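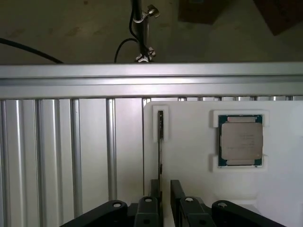

Aluminium rail and white board, with the floor behind

Unit 7: Mining, hash rate and difficulty
Tutor: Liette Pelletier

These notes go with the second half of the module. You should already have read the notes on wallets and keys. If the words "hash" and "nonce" mean nothing to you, go back to Unit 2 first.

What a miner does

A miner collects waiting transactions from the network and puts them into a candidate block. The block header holds a link to the previous block, a summary of the transactions, a time stamp, the current target and the nonce. The miner runs the header through a hash function and compares the result with the target. If the result is at or below the target, the block is valid and can be sent out. If it is above, the miner changes the nonce and tries again.

No attempt brings the miner any closer. Each one has the same chance as the last, and a machine that has been running all night is no more "due" a block than one switched on a minute ago. Students lose marks on this every year.

Difficulty

If more machines join, blocks are found faster. To keep the pace steady, the protocol changes the target from time to time. A lower target means fewer acceptable results and so a higher difficulty. Bitcoin does this every 2,016 blocks. Other coins adjust after every block, which reacts quickly but can be thrown off by miners who come and go.

For the exercises we use a made-up coin called Curka. Its starting difficulty is 321 and it adjusts after each block. Use the Curka rules as given on the exercise sheet — do not mix them with Bitcoin's.

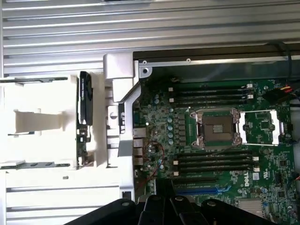 Open workstation with a Dell motherboard and an empty processor socket

Hardware

In the early days mining was done on ordinary processors. Graphics cards came next, as they can carry out many simple sums side by side. Purpose-built chips (ASICs) followed, and for Bitcoin they have pushed everything else out. Some coins use hash functions that need a lot of memory, which makes such chips harder to design and less worthwhile.

When comparing machines, look at energy per hash as well as hash rate. A fast machine that draws too much power will lose money whenever the price of the coin falls or the price of electricity goes up.

Pools

A single small miner may wait years for a block. In a pool, members share the work and split the reward. Members prove their effort by sending in "shares", which are results that meet an easier target set by the pool. You need to know two methods of payment:

1. Pay per share. The pool pays a fixed sum for each valid share. The pool carries the risk and usually charges a higher fee. 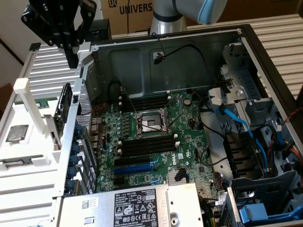
2. Proportional. When the pool finds a block, the reward is divided according to the shares sent in during that round. The member carries the risk of a long round.

Worked example

The Wurside pool finds a block after a round of 1109 shares. One member sent in 321 of them. Under the proportional method, with no fee, that member receives 321/1109 of the reward, or just under 29 per cent. Now take off a pool fee of 2 per cent and work out the new figure yourself.

Before the seminar

Read Sun-ja Woo's paper on pool switching (in the course folder) and try questions 1 to 7. Bring your working for question 7 — the answer alone gets no credit.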